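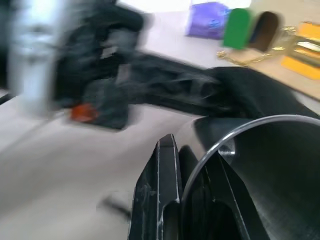 Can you borrow the wooden lock box without being a member?
Anyone with a Dilonora address can take it home for two weeks, and members get three.

I've been going to the Grakura toy library since my oldest was in diapers, so I was pretty excited to hear the lock box is finally going out on loan this month (October 2022, if you're reading this off the bulletin board next spring). It came in back in July and has been a stay-in-the-room toy ever since, mostly because there was only the one and everybody wanted it!

If you haven't met one before, a lock box is a busy toy for little hands. Kids work the fasteners, find out what opens, shut it all up again and start over. My youngest will sit with that kind of thing longer than she'll sit for dinner. The library's is light wood, and it has a metal carrying handle on top, so you can walk it out to the car with a diaper bag on the other shoulder (ask me how I know).

Marwan Fakhoury runs the desk and he's the one to see about the waiting list. "Please don't email me for it, just come by," he told me. "I lose emails." The list was already onto a second sheet when I put our name down on Sunday, and I was feeling pretty smug about getting there early, too.

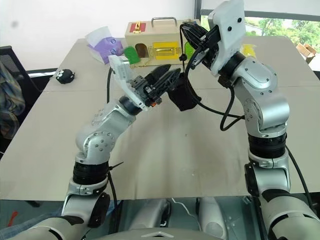
The wooden lock box toy at the back of the table.

Alfredo Pascual, who fixes whatever comes back broken, has a couple of requests. Wipe the wood with a barely damp cloth and let it dry before it goes back in the bag. No soaking it, no dishwasher (somebody did that with the shape sorter, and we all miss the shape sorter). If a screw works loose, leave it alone and tell him when you bring the toy in. He'd much sooner tighten it himself than find it glued.

The fee is the same as for the other big toys, and it goes toward the shelf fund, which stands at $1,511 now. They're hoping for around $2,000 before they order the shelves, so if you've got a late fee hanging over you, this would be a nice week to pay it. I paid mine. It was for a xylophone.

Grakura is at 304 Catacutan Street, side door, up the ramp. Weekday mornings are quietest. Bring something with your address on it the first time, plus a sturdy bag.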